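Visit to the Trikgate Kiln and Board Mill, May

The mill runs two visits each spring for people who buy hardwood in small lots. I went on the morning one. We met at the gate at 8:30, signed for ear protection and were taken straight to the log yard by Ingvild Fagerlund, who manages drying.

The yard holds mostly maple, ash and some cherry. Logs are end-coated on arrival and kept under sprinklers from May onward to limit sap stain. Fagerlund said maple is the species that suffers most from a warm week on the ground. The gray streaks that come up later in the planer usually date from the yard, and the kiln gets blamed for them.

The head saw is a band mill with a thin-kerf blade. It was down for a blade change when we arrived, so we saw the sharpening room first. Blades are swapped twice a shift and checked for tension on a bench with a straightedge and a light behind it. Idrisa Obura, the sawyer, cuts most maple through and through, then turns the log if the heart is off center. Asked about quartersawn stock, he said they will do it to order on logs above a certain diameter, and that the price reflects the waste.

Drying took up most of the tour. There are 2 kilns, both conventional steam units with reversing fans. Green boards air-dry under cover before they go in. The maple schedule starts at 112 °F and is stepped up only when the sample boards reach the target moisture content. Samples are pulled and weighed by hand every morning. There is also an electronic probe system from Kasum, but the operators treat it as a cross-check. Sticker spacing is 20 inches, lined up vertically through the stack. A misplaced sticker was pointed out in one load, and the boards above it had a visible sag.

After the kiln the stock is left to equalize, then surfaced and graded. Buppha Sombatkul does the grading and took questions for longer than anyone else.
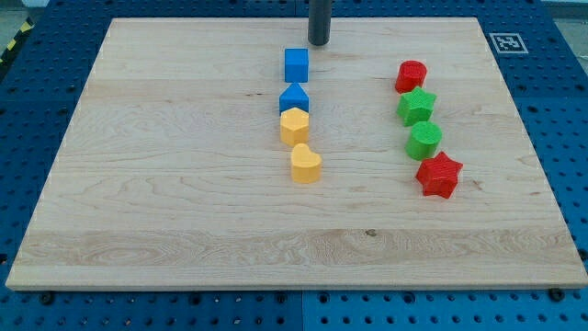

Grading at the mill is done from the poorer face, with allowances for the size of the clear cuttings between defects. Sombatkul's view is that small buyers read the rules too literally. A pale maple-like board with fine, wavy grain and one small dark knot, sitting in a band of swirling figure, may lose yield on paper and still be the piece a box maker wants. She sets such boards aside on request. The minimum order is 300 board feet, mixed species allowed – shorts are sold separately by the bundle.

Parking is on gravel behind the office. The log yard is muddy and boots are needed.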